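手持夹爪操作与收纳小贴士
Gusby学生机器人社家务整理项目组 编
2018年2月10日修订

本页面向参加家务整理项目的学生,以及在家中协助练习的家长,汇集工作间和日常练习中较为实用的做法。项目使用手持夹爪,由学生握持工具完成取物、放置、归拢等家务动作,并保存每次动作的记录,供后续编程课使用。各组可按自身进度选读,凡涉及安全的条目须全员遵守。

一、开始之前

1. 练习台面应先用拧干的抹布擦一遍,再用干布擦净。台面留有水渍时,纸制品容易粘住,布制品则容易拖出痕迹。

2. 夹爪的指垫每次使用前用微湿的无绒布擦拭。指垫沾有油污时抓取容易打滑,可在温水中滴少量洗洁精,蘸湿布角擦净后晾干。请勿使用酒精反复擦拭橡胶类部件,以免表面变硬。

3. 检查两侧螺丝是否松动。用手指轻推夹爪两臂,如有晃动,以合适的螺丝刀拧紧至无松动感即可,不可用力过度。备用螺丝存放于带盖的小药盒内,按长度分格,盒盖内侧贴纸条注明规格。

4. 印有定位标记的部位应保持清洁,不得粘贴姓名贴、胶带或装饰贴纸。如标记边缘起翘,请交由指导教师Mercedes Flores处理,学生不得自行揭下。

5. 长发应束起,宽松袖口应挽至肘部。手链、手表请在进入工作间前取下,放入个人物品袋。

二、物品的准备

6. 练习物品宜选用家中常见之物,如毛巾、纸盒、塑料杯、袜子、空瓶、硬纸片。玻璃制品、刀具及盛有热水的容器一律不得用于夹爪练习。

7. 空瓶、空罐洗净后倒置沥干,瓶口残留的标签胶可涂少许食用油,静置10分钟后用旧牙刷刷去,再以洗洁精洗净。油渍如未清除,夹取时极易滑脱。

8. 新毛巾表面浮毛较多,应先单独清洗一次再投入练习。浮毛一旦卷入夹爪关节,清理颇为费时。遇此情形,可用牙签顺着缝隙挑出,或以胶带粘取,不得用嘴吹。

9. 硬纸片和毡片边角起毛后,用剪刀沿直边修齐即可继续使用。受潮变软的纸片不宜再用,可压在两本厚书之间,平放一夜,恢复平整后改作垫片。

10. 每件练习物品均应编号登记。目前社内登记在册的物品共481件,由Hakim Lumenta同学负责核对。各组领用时在登记簿上签名,归还时由下一组确认。

11. 编号可写在纸胶带上,贴于物品底部。布制品不宜粘贴,可用棉线缝一小块布签,字迹以油性笔书写。

三、夹取的要领

12. 握持工具时手腕放平,肘部贴近身体。初学者常犯的错误是抬高肩膀,练习时间稍长便会酸痛。每练习10分钟应放下工具,活动手指和肩颈。

13. 接近物品时宜慢。先使夹爪停在物品前方一掌之处,确认方向后再推进。推进途中不宜改变方向,如位置不合适,应退回重新接近。

14. 夹取扁平物品时,先将其一侧抬起或靠在较高的物体上,使夹爪能从侧面进入。平贴在台面上的纸片,可在下方预先垫一支铅笔。

15. 夹取柔软物品时,对准较厚的部位,例如毛巾的折边、袜口的罗纹处。夹在薄处虽然也能提起,移动时却容易滑落。

16. 夹取圆形物品时,指垫应落在物品最宽处,两侧受力一致。如物品在台面上滚动,可在其后方放一块折叠的抹布作挡。

17. 放置物品时,待底部接触台面后再缓慢松开。从高处松手不仅容易损坏物品,也会使记录中的放置动作失去参考价值。

18. 两人一组练习时,一人操作,一人观察并记录。观察者应站在操作者的侧后方,不得伸手扶正物品,如确需协助,应先请操作者停下。

四、大件与弧面物品

19. 收纳桶、圆凳、卷起的垫子等大件物品,超出夹爪的张开范围,不作整体夹取练习。此类物品可用于靠放、推移和贴近练习,操作前应确认物品放置平稳。

20. 在弧面旁夹取薄片时,薄片的上缘往往倚在弧面上,下缘则悬空。此时应先从悬空一侧进入,夹稳后沿弧面的切线方向缓慢抽出,避免薄片刮擦表面。

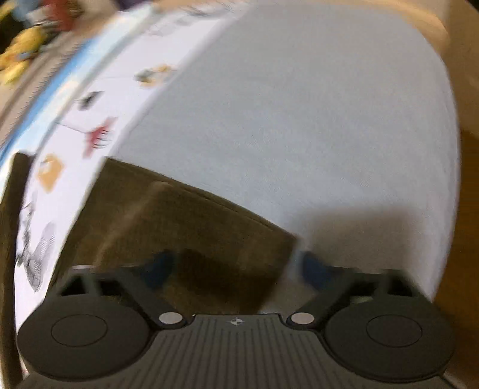
21. 夹爪靠近弧面时,推力应轻。可在正式练习前先用手掌轻推物品,感受多大的力会使其移动,操作时以不超过此力为宜。

22. 表面印有图案的物品,擦拭时应使用软布,沿同一方向轻擦,不可来回用力。图案处如有铅笔痕迹,用白色软橡皮轻轻擦除;如有蜡笔痕迹,可用微温的湿布敷片刻后再擦。

23. 较轻的桶状物品容易被推倒,可在其内放入装有大米或黄豆的布袋压重。布袋应扎紧双层袋口,每袋重约1000克,练习结束后取出,置于干燥处保存。

五、结束与收纳

24. 练习结束后,先将夹爪放回支架,再整理物品。不得将工具随手放在椅子或地面上。

25. 夹爪缝隙中的灰尘用软毛刷由内向外刷出。化妆刷或旧的水彩笔均可使用,刷毛应保持干燥。

26. 线缆按“8”字形盘绕,以魔术贴束带固定,不得紧缠在工具上。束带上可写明线缆长度,便于下次取用。

27. 布制品每两周清洗一次,晾干后折叠成同样大小,竖直放入收纳盒。竖放便于查看编号,也不易受压变形。

28. 收纳盒外侧贴标签,注明类别和所属小组。Wuisan组与Umgate组共用同一储物柜,请各自使用左右两侧的层板,不要混放。

29. 记录文件的名称由小组名、物品编号和练习次序组成,三者之间以短横线连接。文件当日交至社内电脑,不得仅保存在个人设备中。

30. 离开前关闭台灯及插线板电源,将椅子归位,并由当日值日生在登记簿末栏签字。

六、家庭练习补充说明

学生经指导教师同意后,可将练习用夹爪带回家中。家庭练习应在桌面整洁、光线充足处进行,并有成年人在场。如家中有幼儿或宠物,请关闭房门后再开始。厨房灶台及水槽附近不得使用夹爪。

带回的工具请放入原配收纳袋,不要与水杯、饭盒同装一包。遇雨天应在袋外加套一层塑料袋,到家后及时取下,以免闷潮。

拟参加Cloltevby校际家务机器人赛的小组,请于二月底前将选定的练习项目报指导教师。选题以日常整理为主,毛巾归类、纸盒入架、桌面清理等均可。已报名的小组如需更换题目,须由全组成员签名后另行提交,原有练习记录予以保留。

工具损坏或零件遗失,请填写工作间门旁的报修单,写明发现时间和损坏部位,连同工具一并交回。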